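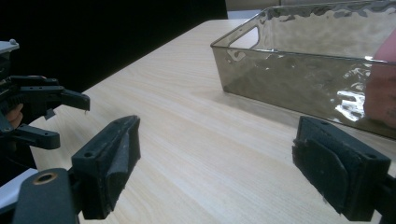 In Praise of the Long Table

My grandmother in Telton had a table that sat 34 people, if you counted the two card tables pushed up against the end of it and the piano bench, which everybody did. I've been thinking about that table since January, when my neighbor Teodor Kozłowski mentioned over the fence that his family hadn't eaten a meal together, all of them sitting down, since the summer. He wasn't complaining, exactly – he said it the way you'd mention a tire that needs air.

I'm not going to scold anybody about supper. I raised kids, I worked nights at the Mevudano plant for eight years, and I know what it is to eat cereal over the sink at 9 p.m. But I do think we gave up something when we let the evening meal turn into a thing that happens in shifts, and I think we could have some of it back without much fuss.

What I remember from those big dinners is mostly the waiting. You waited for the rolls, you waited for Uncle Valentin to finish the story about the mule, and while you waited you heard things. I learned who had lost a job and who was sweet on whom, and how my grandfather felt about the bank. I can't think where else I would have picked all that up.

So we've started doing Thursdays – well, most weeks. Soup, bread, whoever is around. Teodor's bunch came over last time and stayed till almost eleven, and his youngest fell asleep on the coats.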